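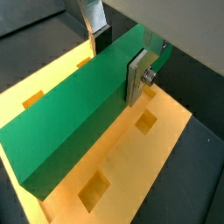 Maren Ostrick

KANHAM — A yellow board with five rectangular holes and a long green block to go with it will reach store shelves in April, and toy maker Terkum wants parents to believe it will get children ready for math.

The set is called Nerkovside and will sell for $36. The company says children as young as 2 can use it to build "spatial confidence," a phrase that shows up on its product page without a definition. No study is cited there. Asked for one, Terkum sent a brochure.

The idea is an old one. A child picks up a block, looks for a place to put it, and tries again if it doesn't fit. The holes run in two lines with plain board between them, and the green block is long enough to lie there alongside several of them. Terkum calls this "open-ended by design." It may also mean that a toddler will spend a good part of the afternoon laying the block flat on the board and leaving it there.

There are things to like. The edges are straight, the colors are easy to tell apart, and the holes are deep enough to have real walls, so a piece that goes in should stay put. Nothing on the set lights up or talks.

But blocks and boards are already sitting in most playrooms, and Kanham's secondhand stores sell them by the bag. The company would not say how Nerkovside does more for a child than those sets do, apart from pointing to its "guided color path," which seems to be the green block on the yellow board.

Lüthi, the store that will carry the set first, said it has placed an opening order and will decide on a second one in the summer. It is not listing the toy under its learning section. Shoppers will find it with the puzzles.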